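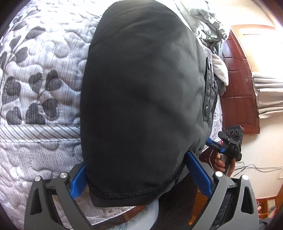
Washing a down jacket at home or sending it out?

Posted by tallgrass_kev, 13th July

I have a black down jacket that I wore most of last winter and it needs cleaning before it goes in the closet. The collar is greasy and the cuffs are shiny in a way they weren't when I bought it. The tag says machine wash cold, gentle, no fabric softener, tumble dry low. The dry cleaner on my street in Trastville says they can do it but they want more than I'd like to pay, and the woman at the counter couldn't tell me what they use on down.

My machine is a top loader with a center post. I've read you shouldn't use one of those. I also have a small front-loading dryer that works fine but doesn't have much room in it.

What do people do? I'm mostly worried about ending up with clumps.

marlow_stitch

Wash it at home, but not in that machine. The post can grab a sleeve and twist, and the stitching between the chambers is the weak point on any puffy jacket. Go to a laundromat and use a big front loader. Zip everything up, close any velcro, check the pockets, turn it inside out. Cold or lukewarm water, down soap, two rinses.

Before it goes in, put a little of the same soap on the collar and cuffs and work it in with a soft brush. Leave it 15 minutes. Most of the grease is from skin and it comes out pretty easily if you don't let it sit for years.

Drying is the long part. Plan on the whole afternoon.

pepperbox

I disagree about doing it yourself. I ruined a good coat this way. Followed all the instructions, special soap, low heat, the whole thing. It came out flat as a bedsheet and smelled like a wet dog for a month. A cleaner who knows down costs money but so does a new coat.

marlow_stitch

The smell means it wasn't dry. Flat also means it wasn't dry. How long did you run it?

pepperbox

Two cycles. The outside was dry.

marlow_stitch

The outside always dries first. Two cycles on low isn't close for a winter coat. It might have been saved if you'd put it back in.

pepperbox

Maybe. It's gone now, so I can't test that. My point is that the instructions on the bottle don't tell you any of this, and the average person is going to stop when it feels dry like I did.

oldmill_rd

I've been using Plendov down wash for a few years. No complaints. It doesn't foam much, so it rinses out faster than the stuff I had before. I use less than the bottle says. Too much soap is what makes down sticky, and then it clumps no matter how long you dry it.

I did three jackets and a sleeping bag last November, all at the laundromat, one item per machine. I brought a book.

dune_buggy_4

Regular detergent works too. I've washed mine with plain liquid detergent, the free-and-clear kind, half a cap, for years. The special wash is a way to get you to pay triple for soap.

oldmill_rd

I've heard this before and I don't agree. Regular detergent strips the oil off the down. You may not notice after one wash. After five or six the jacket won't be as warm.

dune_buggy_4

Mine's had more washes than that and it's still warm. I wear it to shovel snow. How would you even measure it?

oldmill_rd

I wouldn't. I can see that mine still puffs up when I take it off the hook, and my brother's doesn't. He uses regular detergent. Same brand of jacket, bought the same year.

dune_buggy_4

Could be a lot of things. Does he keep his stuffed in a bin all summer? That'll do it too.

oldmill_rd

He does, yes. Fair enough.

tallgrass_kev

Thanks everyone. A couple of questions. How do I know when it's really dry? And does the tennis ball thing work, or is that a myth?

marlow_stitch

Tennis balls work. Put in two or three, clean ones. If they're brand new and bright yellow, wash them first, some of them leave color. Wool dryer balls are quieter but they don't hit as hard.

For dryness, hold the jacket up to a window and look at the chambers. Wet down shows up as dark lumps in the corners. On a black jacket you can't see much, so you have to feel for it. Pinch each section between your fingers, especially along the bottom hem and under the arms. If you feel a little wad, it's still wet. Break it up with your fingers and put it back in.

Take it out every half hour or so, shake it, pinch it, put it back. When you can't find any wads, run it one more time. Then hang it indoors overnight before you put it away.

harborlight_sew

Adding to this, check the seams before you wash. Go over the whole thing and look for loose threads or little feathers poking out. If there's an open seam, close it first with a fine needle and polyester thread. A small hole turns into a big one once the jacket is wet because the down gets heavy and pulls on everything.

I do alterations and I see a few of these every spring. People bring them in after the wash, with the lining full of loose feathers. There's not a lot I can do at that point except open it up and scoop.

Also, don't pull a feather out if it's poking through. Pinch it from the other side and pull it back in. Pulling it out makes the hole bigger and the next one follows.

tallgrass_kev

I hadn't thought to look. There's one place by the left pocket where the stitching looks thin. Can I go over it by hand? I can sew a button, that's my level.

harborlight_sew

Yes. Use the holes that are already there if you can. Short stitches, don't pull tight. Don't use a thick needle. If you make new holes in the shell the down will find them.

bricklane22

Has anyone tried doing it in the bathtub? I don't have a laundromat near me.

oldmill_rd

I did it once before I had a car. It works but it's hard on your back. Fill the tub a third of the way, soap in first, then push the jacket under and squeeze it until it stops floating. That takes longer than you'd think. Drain, refill, squeeze, drain, refill, until the water is clear.

Don't lift it by the shoulders when it's full of water. Roll it up in the tub, press the water out, then get both arms under it and carry it in a laundry basket. You'll still need a dryer. Air drying takes days and that's when you get mildew.

bricklane22

I have a dryer, it's the washer that's shared and not very clean. OK, tub it is.

dune_buggy_4

Lay it on towels and roll it up before it goes in the dryer. Saves you at least one cycle.

pepperbox

Can I ask about the shell? My new one has a coating that's supposed to shed water and it's already stopped doing that on the shoulders. The cleaner said washing would bring it back, and I thought washing was what killed it.

marlow_stitch

Cleaner's right for once. Dirt stops it working. A wash and some low heat will often bring it back. If water still soaks in after that, get a spray-on treatment. I use the Ditard one. Spray it on while the jacket's damp, wipe off the drips, then dry it. Don't use the wash-in kind on down, it coats the inside too.

pepperbox

OK. I may try that on the shoulders. I'm still not putting the whole coat in a machine.

snowbelt_annie

Late fall is a bad time to do this, by the way. Everybody in my town has the same idea at the first frost and you can't get a big dryer. Summer is better, and you aren't putting a dirty jacket away for months, which is what the moths like.

For storage, hang it on a wide hanger. Don't use the vacuum bags. I did that with four coats when we moved and two of them never came back all the way.

dune_buggy_4

Disagree on hanging. The down slides to the bottom if it hangs all summer. I fold mine loosely and set it on the top shelf with nothing on it.

snowbelt_annie

It doesn't slide if it's in chambers. That's what the stitching is for. If yours is sliding, the baffles have gone.

dune_buggy_4

Mine's an older one with wide sections. Maybe that's it. Folded works fine for me.

tallgrass_kev

Update. I sewed up the spot by the pocket last night and took it to the laundromat on the corner this morning, the Tomaszewski one if anyone here is local. Front loader, cold, gentle, extra rinse. I bought the Plendov stuff and used a bit less than it said. Collar came clean. The cuffs are better but still a little shiny, I think that's wear and I can live with it.

Drying took 4 rounds on low with three tennis balls. After the second it felt dry and I'd have stopped there if I hadn't read this. There were wads all along the hem and in both armpits. It's hanging in the spare room now with the window open. One cuff still feels a bit cool so I might give it another half hour tomorrow.

harborlight_sew

Good. Did the mend hold?

tallgrass_kev

It did. It's not pretty but it's black thread on black so you'd have to look for it.

marlow_stitch

Give it the half hour. Cool usually means damp.

bricklane22

Tub report: did mine last night. Water was brown the first two times. It's in the dryer now, and my back hurts. Does anyone know if the hood can go in by itself? I took it off and forgot about it.

oldmill_rd

Sure. The sink's fine for that. If it has a fur trim, take the trim off first.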